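September, sim bench, evening

Picked up the living room scene again for the Dimdale entry. Suleiman Adebisi had the build compiled by the time I got in, so we went straight to the pick tasks. Arm is the Panda on its pedestal next to the sofa, same base position as last week. Objects on the seat cushion: box with the latch, knife, pocket knife, spray bottle, the mottled loaf thing, pliers in some layouts.

Cut the episode length to 4000 steps. The old limit let the arm wander after a miss and it made the logs a pain to read. Seed 193 for everything tonight so we can compare. 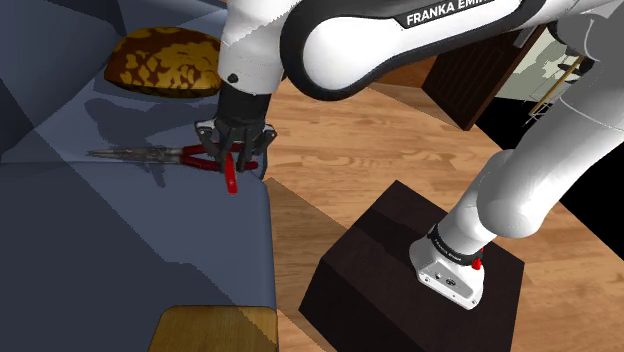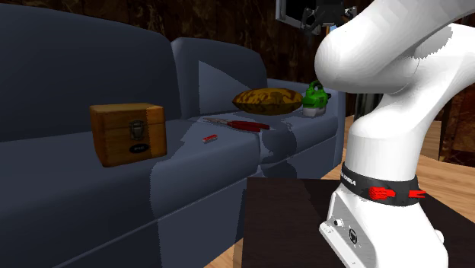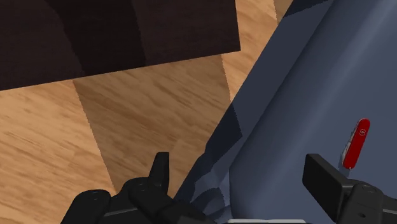

Sim renders, sofa layout. First: fingers closed on the red pliers handles. Second: view along the seat with the box and spray bottle. Third: pocket knife from the gripper side.

Notes on the grasps:

Pliers – target point is on the handles just behind the pivot. Suleiman wants to try farther back. I think the handles spread too much there, but we can run both.

Pocket knife – smallest thing in the set and the one I trust least. Approach height is still typed in by hand. Needs to come from the object's bounding box before we hand this to the rest of the club.

Cushion – collision mesh is coarse, big flat facets. Marquez's script from the spring is supposed to refine it. I couldn't find it in the shared folder, only the readme.

Ran 30 episodes on the pliers and 2 on the pocket knife before the room closed. Logs are on the Nolovville drive under the seed number. Haven't gone through them yet.

To do: bounding box height, ask about the mesh script, rename the objects so "knife" and "knife_b" stop getting mixed up – did that twice tonight.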